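Questions we get about looking after the two-finger gripper on the Wulodmont arm, with answers kept up by Evdokia Tzanetos. Last gone through in August. If yours isn't covered, write it on the sheet by the cell door and it'll end up on this page!

## Daily and weekly care

**Do I really have to wipe the fingers every shift?**

Yes, and it takes a minute. Use a dry lint-free cloth on the inner faces first, then the outsides. No solvent. The one time we tried it, the pads went shiny and parts slid around like soap.

**How often does it get grease?**

Every 3000 cycles. The counter is on the second page of the Holtora pendant, under Tool. One small dab per rail, then open and close by hand ten or so times and wipe off whatever squeezes out. I love this job. You can feel the whole thing loosen up under your hand.

**It ticks when it closes. Is that bad?**

Usually it's grit in the left rail. Clean it, grease it, listen again. If the tick stays, check the finger screws before you blame the drive.

## Changing fingers

**Which screws hold the fingers on?**

Two per finger, from underneath, with the 4 mm hex key in the red tray. Air off and key out of the cabinet before your hands go in, always.

**Do the fingers come as a pair?**

They do. Swap both, even if only one is worn. A new finger facing an old one closes off center and you'll chase it all afternoon.

**What do I do after a swap?**

1. Run the homing routine at 13 percent speed.
2. Close on the gauge block and read the gap.
3. Update the tool offset and save it under a new name. Please don't overwrite the old one.

## The simulated cell

**Why try the new fingers in Edura first?**

We get to bump into things for free! The curved fingers are taller than the straight ones, and the first program we wrote for them had a wrist move that would've clipped the fixture. We fixed it at a desk with coffee.

**How do I load a finger model?**

Open the cell file, pick the tool, and choose the finger set from the list.
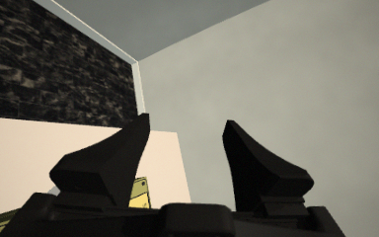 Then check that the tool point sits midway between the tips, and jog each wrist joint through its range before you run anything. If the model jumps sideways when you open it, the offset came in as inches. Change the units and reload.

**Does the sim match the real gripper?**

For reach and clearance, very well. For grip force, no. We start the real one at 49 N and go up from there, never past 70 without asking Evdokia.

**Where do spare pads come from?**

Koutsoukos. The part number is inside the lid of the spares box. Order when you open the last bag, and date it with a marker.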